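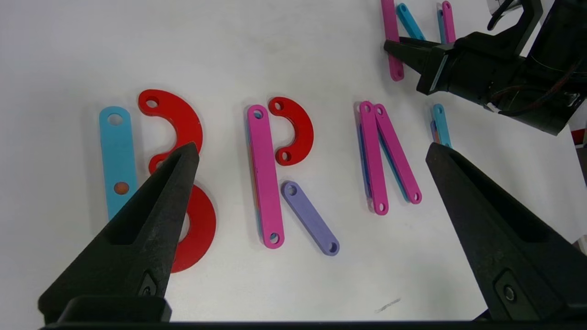 B, R and the two pink bars of the third letter, white table, October.

Room 201, started after lunch. Letters from the flat pieces, continuing from sheet 2 of the cards.

The aim for today was to get the awkward capitals settled so that Gisela can draw them up. The straight ones (A, E, F, H, L, T and so on) were done last time and I am not going back to them unless Lema ask for something different. What is left is everything with a curve, plus N, which has no curve but has been a nuisance all the same.

B. Light cyan bar for the spine, red half-ring for the upper bowl, larger red curve for the lower bowl. I tried it first with both bowls the same size and it read as an 8 with a flat back, or a 3 next to a 1 if the spine was pushed out a little. With the lower bowl bigger it reads as a B straight away, even upside down across the table. The problem is the join in the middle. The two red pieces want to finish at the same point on the spine and the ends are too wide to sit side by side. For laying out flat it doesn't matter, you just let them come close. For pinning together it does matter, and I think the answer is to stack them on the one hole, small over large. Needs a longer pin. See below about pins.

R. Long pink bar for the upright, small red half-ring for the bowl, lavender bar for the leg. I am happy with this one. There is a blue bar under the pink. I tried the R both ways, pink upright and blue upright, and pink is better because the blue is too close to the lavender in poor light and the leg then looks like part of the stem. The leg should start below the bowl and not from the upright. If it starts from the upright you get something closer to a K with a lump on it.

Renzo thinks the bowl of the R is too small compared with the B. He is right if the two stand next to each other. I measured nothing, only looked. The larger red curve on the R makes the leg too short, and then the letter falls over visually to the left. We agreed to keep the small one. If Lema complain about it we can show them the other version.

N. Two pink bars meeting at the top, then the third to come up from the bottom of the slanting one. The slanting bar is the trouble. With three bars of equal length, N can't be made with square uprights, the diagonal has to be longer than the sides. So either the uprights lean, or we use shorter bars for the uprights and the whole letter comes out smaller than its neighbours, or we use the long bar for the diagonal only. Pairs I have tried:

pink, pink, pink: leans, looks like a lightning sign when the last bar is added, but children will build it this way whatever the card says
cyan, pink, cyan: uprights straight, letter a bit short
cyan, pink, pink: no

Second one goes on the card. I have written "short N" beside it in pencil so that Gisela knows it is on purpose.

Same thing will happen with Z and I should do Z at the same sitting so they match. M and W are easier than they look as long as the middle is kept high.

Colours. The cards for Lema are supposed to be printed in colour, which means each letter has a fixed set of colours on it, and then the children hunt for exactly those. Gisela raised this in the spring and I said it would not be a problem. It is a problem. If the card shows a lavender leg, some of them will wait for a lavender bar and do nothing else until one comes free. I would now prefer to print outlines with the lengths and the holes marked and leave the colour off. To discuss with Gisela before she starts the drawing, otherwise she does it twice.

Against that: the red pieces are all curves in the Wirkel box as we sort it, and children pick that up quickly ("I need a red one" meaning "I need a round one"). It would be a shame to lose that. Perhaps colour for the curves only.

Pins. We are still using the Pever ones. They go through two pieces and hold well enough for a table, not for hanging on a wall. For three pieces stacked, as in the middle of the B, they only just catch. Kirnerance list a longer version in their catalogue and I have asked for a sample bag before ordering. They have not replied. If nothing comes, the B gets a different middle: leave the upper bowl end free and pin the lower one only. Tried it with a Pever pin, it stays put as long as the letter is flat.
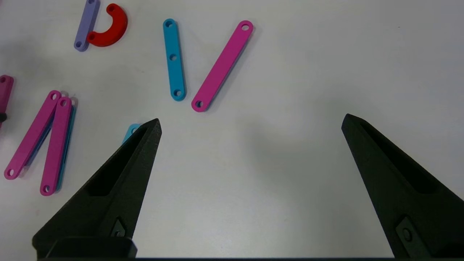 Bar lengths came up again while I was sorting out the N. Our names for them are not the same as the names on the box lid, and Renzo and I use different ones as well. He says "long" for anything with two holes. I say it for the pink ones only. From now on, going by holes first and then length:

three-hole: a hole at each end and one in the middle, rounded ends
two-hole long: a hole at each end, nothing between
two-hole short: same, short
half-ring small
half-ring large

The three-hole is the one to use wherever a crossbar meets an upright halfway, so A, E, F, H. It should not be used up on letters that don't need the middle hole. On sheet 1 I had it in the L and the T, and that is wasteful. Change L to two-hole long and T to two-hole long for the stem, three-hole across the top. Cards for those two need redoing, sorry.

Checked the holes for fit while I was at it. Went through the curves with a pin and pushed it in by hand, no tools. The small half-rings are all fine. A few of the large ones are tight at one end. I eased one with the round file and it took hardly any work, but I took slightly too much off and now it is the slack one, marked underneath with a dot. Stop after each couple of strokes and try the pin. Renzo has offered to do the rest as his hands are steadier.

Box 14 has been opened and its contents mixed with the others, so the label on it is no longer true. I have crossed it out. Whoever sorts them again, please don't go back to sorting by colour. By shape, with the curves in the shallow trays, is much quicker when laying out words.

Spacing. With B, R and N in a row, the gaps I chose by eye were uneven: more room is needed after a straight side than after a curve. For a name on a classroom table this hardly matters. For the long banner at the entrance it will. Renzo suggests laying a spare short bar flat between the letters as a spacer and then taking it away. I tried that and it gives too much after the R, where the leg already sticks out. Half a bar would be right. Could cut a strip of card to that width. Not done.

The banner text is still not fixed. Lema want the name of the school and the year group, and they mentioned 100 cards in the same message, which I take to mean enough for all classes and not 100 different ones. Will ask. If it is 100 of each we need a proper printer and not the one in the corridor.

Light was poor towards the end. The white table is good for seeing outlines but there is glare from the window side until mid-afternoon, and after that the shadows make the curved pieces look thicker than they are. Gisela wants the drawings traced from the real pieces anyway, so it makes no difference to her. It did make a difference to me when judging the R.

Left to do:

Z to match the short N
S, which I have been avoiding. Two small half-rings facing opposite ways gives something, but the ends are too closed
G and Q, ask Renzo, he had an idea with a short bar for the tail
redo L and T on sheet 1
chase Kirnerance for the longer pins
ask Lema about the number of cards
colour or outline, talk to Gisela before she draws anything

Added later, in the evening. Gisela rang. She is for outlines with the curves in red, and has already started on the B.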